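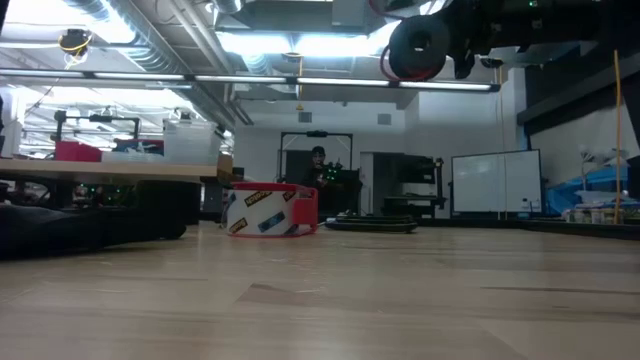 How should I store rolls of tape in the shared workshop?
Please keep every roll in a container with a lid or in a bin, and close it when you finish. Tape takes dust from the air very easily, and the dust sits on the side of the roll, where the glue is a little open. After this the edge tears and you lose a long piece. A red bin and a big clear plastic one on the long table are good for this kind of small supply, and the clear one has the advantage that you see what is inside before you dig. Heavy rolls go at the bottom, flat. Thin label tape goes on top.

Is it bad to leave a roll standing on its edge?
For one hour, no. For the whole summer, yes. A roll that stands gets a flat place where it touches the table, and later it does not turn well in the hand. Cloth tape suffers less than clear packing tape. If you will use it again the same day, leave it where it is.

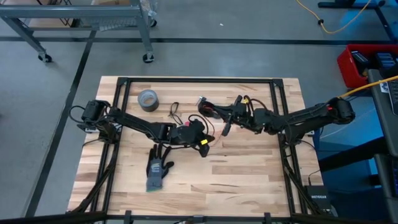
Duct tape, cord and a work glove on the butcher-block top.

Which tape do I use for which work?
Gray duct tape is for quick holding of things that are not hot. Masking tape is for marking on wood. Colored tape is only for labels, please do not repair anything with it. The cloth tape from Kuusk is the most expensive we keep, so ask Nerys Rees before you open a new roll.

Can I put tape directly on the wooden tabletops?
Masking tape, yes, but remove it before you go home. Duct tape, no. It leaves glue in the grain, and the oil finish comes off together with the glue. If it has already happened, warm the place with a hair dryer, lift slowly, and rub what remains with a cloth and a little vegetable oil. Then wipe with a clean cloth. Do not use a metal scraper on the butcher block.

What do I do with short pieces of cord?
Pieces longer than your arm we keep. Wind them around your hand, close the bundle with one turn of masking tape and put them in the cord box. Shorter pieces go to the trash. Loose cord on a table catches on tools and makes knots with everything near it, and it takes more time to open the knot than to cut a new piece. We buy the thin cord from Harard on a spool of 300 feet, so there is enough.

Which gloves should I take?
For carrying and for rough wood, the knit ones with a coated palm. They breathe on the back side and hold well on the inside. They are not for chemicals and not for hot parts. For solvents we have the long rubber gloves from Julton, on the hook near the sink.

How do I wash the knit gloves?
By hand, in cool water with normal soap, and hang them with the fingers up. Do not put them in the dryer, the coating becomes hard and then it cracks. Please keep the pairs together. We have many left hands now and very few right hands.

May I put my own labels on a container?
Yes, and we like it when people do this. Write large, with a black marker, on yellow tape. Take off the old label first. When there are several labels one over the other, the next person does not know which one is true.

How often are the oiled tops treated?
2 times in a year, in January and again in the summer. Dong-geon Seok does this work and he puts a note on the door some days before. On these days the tables must be free by 5 p.m. on Friday.

Where can I order more supplies?
Write what is missing on the sheet by the door. The order goes to our supplier in Stikcombe at the end of the month. If it is urgent, speak with Nerys.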